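Sunday, 9:30

Pillow day. Carried on with the Flostska batch from where the last entry stops. The plan was to get all the white ones weighed, fluffed and back on the shelf before lunch.

Fill notes first. The Esero fiber comes very tightly packed and needs opening by hand before it goes anywhere near a cover. I skipped that on the first pillow and got a hard lump in one corner. Took it apart and did it again. After that I pulled the fiber over a big tray in handfuls and it went in fine. Corners first, then the long sides, middle last.

Weights: target is 1000 g per pillow. First one came out 36 g under, which I left alone. The next was over by 100 g and looked it, so I opened the seam and took some out. Scale drifts if the door is open. Zero it each time.

Covers: the Chauke cotton is still the better cloth. The Bekimow one is softer in the hand but picks up fuzz after very little handling, and the fuzz shows under the desk lamp. Washed samples of both at 30 °C and hung them on the rail. Will write up shrinkage when they are dry. Please don't move them, the pins mark the original length.

Closing seam: ladder stitch, doubled thread. Machine stitch is quicker but leaves a ridge that you can feel through a pillowcase.

11:15

Fluffing. Best results so far come from holding the pillow low down on both sides and pushing in toward the middle, then letting go and turning it a quarter. Squeezing from the top just drives the air out of the corners. Slapping it looks good for a minute and then it sinks.

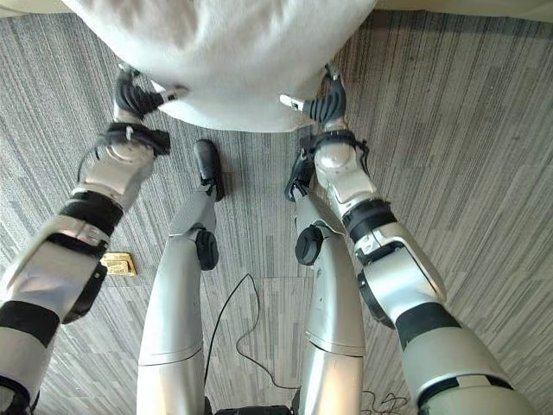
Wrinkles on the face are mostly from storage. I don't count them against a pillow unless they are still there the next morning. Lumps I do count. Press with a flat palm, corner to corner, and mark any hard spot with a safety pin so it can be found again.

To do:

- order more white thread, the thick one
- redo the label on the fiber bin
- check loft again tomorrow, same shelf, same ruler
- sweep up the fiber by the door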